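Gear & Kits > Hand Capture > Wrist Bands

Skekum Wrist Band Set, second build

Hi, I'm Drita Georgiev, and this is the page for the wrist bands I build in the back room at Okdale. If you got here from the Draltness write-up you already know the rough idea, so skip down to the results. If you didn't, the short version is that these are bands for recording what a person's hands do during ordinary handling jobs, so a two-armed robot can learn the same jobs from the recordings. No robot has to be in the room while you record. You put on the bands, you wear the head camera, and you go move some boxes.

I started on these because I was sick of gloves. Gloves are fine for big motions, but the minute you ask somebody to pick at the end of a piece of tape they slow down and start moving like an astronaut, and then your policy learns to move like an astronaut too. (Mine did. There's video. You can't have it.) So everything on this set lives on the wrist and the fingers stay bare.

Each band is a padded black cuff with white marker plates around it, plus a sensor module that hangs on the underside of the wrist. The head camera reads the markers and gives us the wrist position. The module fills in when the markers turn away, and its cable runs off to the recorder. 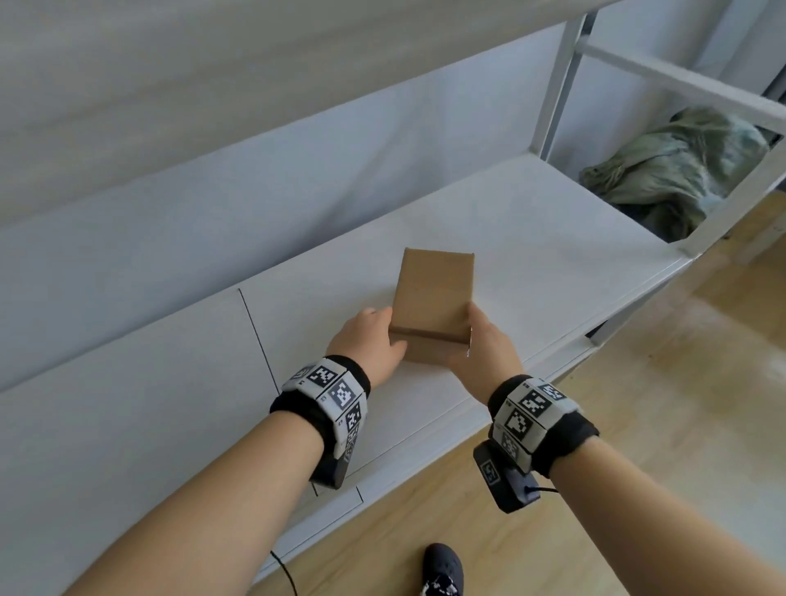 How far can the hand turn before the camera loses the band?

It depends on the light more than on the angle, but in a normal bright room you need two plates readable at once. With fewer than that the software falls back on the module until a second plate comes around again. Short gaps get filled in and flagged in the log, and long ones get dropped.

So that's the hardware. What I really want to talk about is what we found out with it, and that's mostly Ebenezer's doing. Ebenezer Abubakari wrote the training side and he is much more patient than I am.

The question we had was pretty simple. If you collect demonstrations with just wrists and a head camera, and no finger tracking at all, how much do you lose? Everybody I asked had an opinion and they were all different! We picked parcel handling because it's cheap, it's boring, and it has a bit of everything in it: two-handed lifts, one-handed steadying, peeling, turning things over to find a label. In June we ended up with 1321 usable clips. We held back 200 of them for testing and trained on the rest.

Our wrist-only policy did well on lifting and placing, better than our old glove data ever did. I put that down to the people moving naturally. Where it struggled was anything that depends on the fingertips, and that's where the head camera has to do the work.
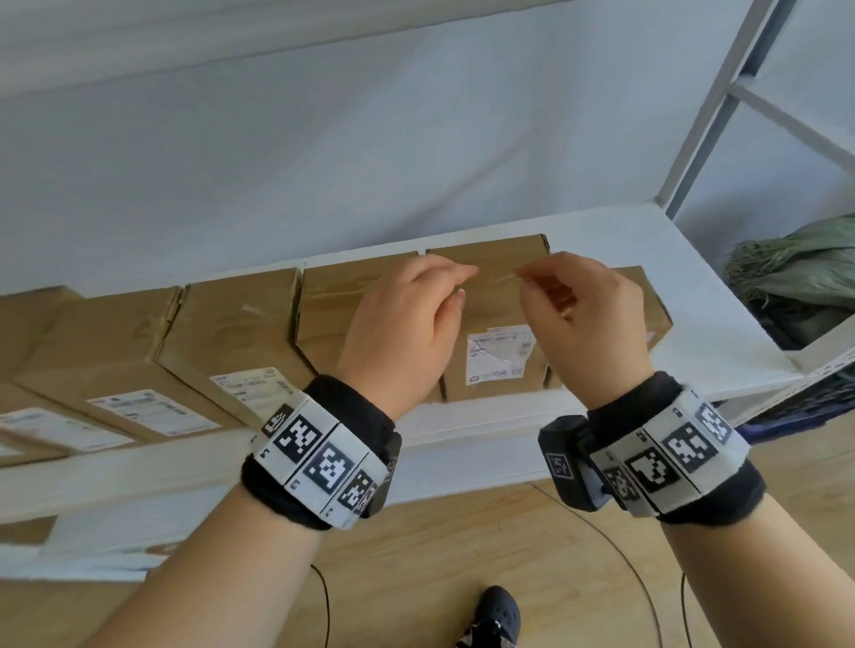 I used to think of finger motion as something you'd add later, once the arms were sorted out. Ebenezer kept telling me the two don't come apart that easily, and he was right. When both hands close in and pinch at a strip of clear tape on top of a carton, the wrists hardly have anything to say, and you could swap that moment for plain hovering and the wrist tracks would look nearly the same. All the useful information is in the thumb and the finger next to it. So we now crop the head camera view around each hand, using the wrist position to decide where to crop, and feed that in next to the tracks. It's a small change. Success on tape tasks went up to 58 percent, and before that it was so low I'm not going to put it on a page with my name on it. Box labels turned out to be a nuisance, by the way, because the network was using them as landmarks, so we shuffle the cartons between takes these days and turn them every which way.

A few things people ask me before they order.

Sizing. One size, straps on both sides. Pull it snug enough that the plates don't slide when you shake your hand. If they slide, the calibration is junk and you'll be doing it over.

Cables. Yes, it's wired. I tried wireless on the first build and the two sides drifted apart in time, never by the same amount twice, and I spent a miserable Monday lining clips up by hand. Wires fixed it. Leave enough slack that you can reach all the way out, and look where you're stepping.

Sleeves. Push them up. A loose cuff over a plate ruins a take faster than anything else.

Calibration. Do it at the start of every session and again if you take a band off for any reason. Hold both wrists up in view, turn them slowly, wait for the tone.

Software. The recorder and the cropping script both come with the set. The training code is Ebenezer's and lives with the Unnithan tools, so ask him nicely.
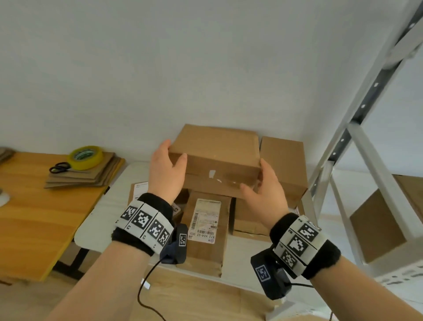

Page last changed: June, by D.G.

What changed in this version: I rewrote the sizing bit and added the tape number. I also took out the paragraph about stacked parcels, because what I had there was out of date. We used to record only single items on a clear shelf. Piles are in the set now, with mixed sizes and somebody taking the top box off with both hands, and they're a lot harder than I thought they'd be. The hands cover each other's contact points, and the box you want is often touching something behind it that you don't want to drag along. The policy picks the right box most of the time. Then it squeezes too hard, or it comes in from straight above when a person would get a hand down by a lower corner. We're still poking at that one. My guess is it needs more examples of awkward starting positions, and Ebenezer's guess is that my crops are too tight. We have 2 test runs going to settle it and I'll put the result up either way, even if he wins.

In the box: left band, right band, both modules with cables, spare plates, strap extenders, the printed calibration card. The head camera mount is separate, as plenty of you already have one you like. Spare plates are sold by the side, so tell me left or right when you write, and please don't mix them. The marker numbers are different and the software will think you've got your arms crossed.

Orders go through the Skekum desk at Okdale. I build them in small batches, so if they're out, send a note and I'll put you on the list for the next lot.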